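Visual path following

Visual path following is the job of getting a wheeled robot to stay on a road or trail using a camera as its main sense. I've worked on one of these systems for a while (ours is called Skilard), so this entry leans on it more than a neutral one would. Feel free to edit me down.

The basic loop is simple. A picture comes in, the software decides which pixels are path, it fits a center line through them, and a controller turns the wheels toward a point on that line. Skilard runs the loop 10 times a second. On a dry lane with painted edges you could do it with a color filter and an afternoon of fiddling. Wet blacktop with no markings, under a white sky, is another matter.
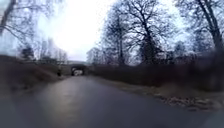
Massawe

Entry last revised 02/02/2023

Finding the path

Older programs looked for edges. Newer ones, ours included, use a small neural network that labels each pixel as path, verge or other. We trained the first version on 1,897 hand-labeled pictures, and it was great until it met a shiny road! The strip of sky reflected down the middle got labeled as sky, so the planner saw two skinny paths with a gap between them and couldn't pick one. We added a batch of wet lanes in December and the split mostly went away.

Low sun is the other classic headache. It sits right over the spot you're steering for, and the camera's auto exposure darkens everything else to cope. We now set exposure from the lower part of the picture only - the sky can burn out for all I care.

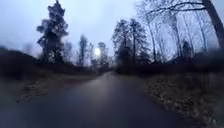

Planning and control

Once you have a center line, most people use pure pursuit, where the robot aims at a point a fixed distance ahead. Too close and it wobbles, too far and it cuts corners. Stusia, the planner we borrowed, stretches that distance with speed and pulls it in when the path bends out of sight.

Tooling

Replay matters more than you'd think. Metora, our log viewer, plays a drive back through new code and marks every place where the steering changed. Our standard set has 83 drives, and 31 of them are in rain or just after it.

See also: lane keeping, semantic segmentation, visual odometry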